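Folding soft clothes so the pile stays straight

I fold laundry in the evening, when the kitchen table is free. For many years my piles fell over in the closet, and I thought the closet was bad. Then my aunt showed me her way, and I changed it a little for my own shelves. I write it down now because two readers of this page asked for it.

First, the table. Wipe it and let it dry. I put a thin cotton sheet on it, folded in 2 layers, so the clothes do not slide. A bed is too soft for this work. You press on the fold and the mattress goes down, and the fold opens again.

Take the clothes from the dryer while they are a little warm. If you dry on a rack, shake each piece strongly three or four times before you bring it to the table. Most small wrinkles go away in the shaking. Button the shirts only at the top and in the middle.

Soft knits and sweatshirt cloth are the most difficult for me. They stretch where you hold them, and they make a lump inside the fold which you find only when the pile is already high. Hold such a piece with a small pinch at one point and lift it a little. The folds all run to the place where you hold, and you see quickly which way the cloth wants to hang. Then lay it down, open it with flat hands from the middle to the outside, and begin. 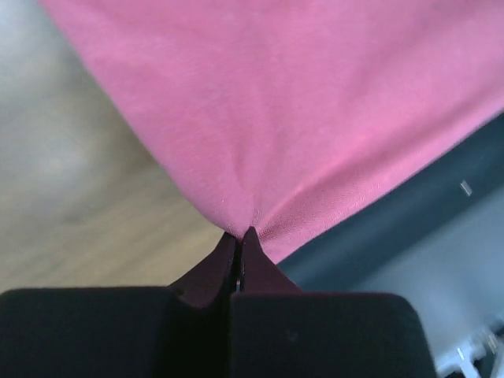
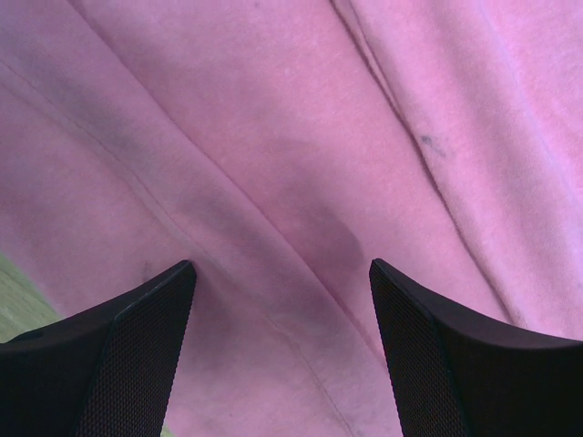
For a sweatshirt I put the front side down. Sleeves go across the back, one over the other, and I turn the cuffs so they do not pass the side seam. Then one side comes in to the middle, then the other side. Now you have a long strip. Fold it from the bottom in three parts, not in two, if your shelf is 30 cm deep like mine. With a deeper shelf two parts are enough.

Press with the palm after every fold — only press, do not rub. Rubbing makes small balls on fleece, and pink and other light colors show them first. If you have the balls already, a fabric comb from Uvilitz takes them off well. I had a cheaper one before and it made a hole in a good cardigan.

Some more things I learned:

Keep the same width for the whole pile. I cut a piece of cardboard, 30 cm by 24, and fold around it. I pull it out at the end.

Put the heavy pieces at the bottom. The round side of the fold looks to you, so you can take one out and the others stay.

Do not make the pile higher than your forearm is long. Mine falls after nine sweatshirts.

A drawer is different. In the drawer I stand the clothes up like books, and for this the strip must be folded one time more.

For moths I use the cedar blocks from the market in Vatthorpe. When they stop smelling, go over them lightly with sandpaper and the smell comes back. Lavender bags are also good, but my daughter sneezes from them.

Next month I will write about fitted sheets. I am still not happy with my corners.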